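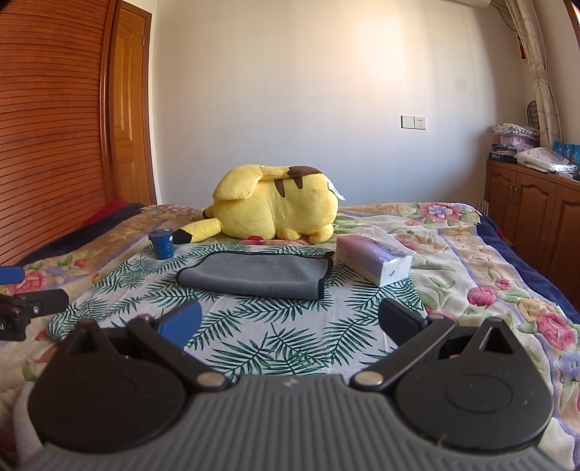

## 3.2 Rules for recording in homes

The Gisham protocol applies to all 204 recordings in this study. It was written in January, after a pilot in which operators followed their own habits and the results were hard to compare. The rules below replaced those habits.

Each recording begins with the gripper open and holding nothing. The operator keeps the work surface in view between the fingers and waits two seconds before the first move. Fingers are never closed to mark the start, because the segmentation script reads any closing as a grasp.

Objects are placed on a cloth or directly on the furniture, and the furniture stays as the household keeps it. In Figure 3, the bed keeps its floral blanket, and a lidded cup, a folded gray towel and a wrapped pack of tissues are set out at the palm-print cloth, with a large Pikachu plush behind them. Soft items are allowed — the earlier Climov rules excluded them — but a towel must be folded before recording starts. Plastic wrapping may be left on. It is noted in the log as a separate field, as it affects both grip and glare.

Household goods outside the work area are not cleared away. Mail, photographs and anything else that could identify a resident must be removed or covered, and this check is done before the cameras are switched on. A resident may stop a recording at any time and may ask for files to be deleted up to 8 weeks later.

Recordings that break a rule are kept but flagged. Flagged files are left out of training and used only in the error review described in Section 5.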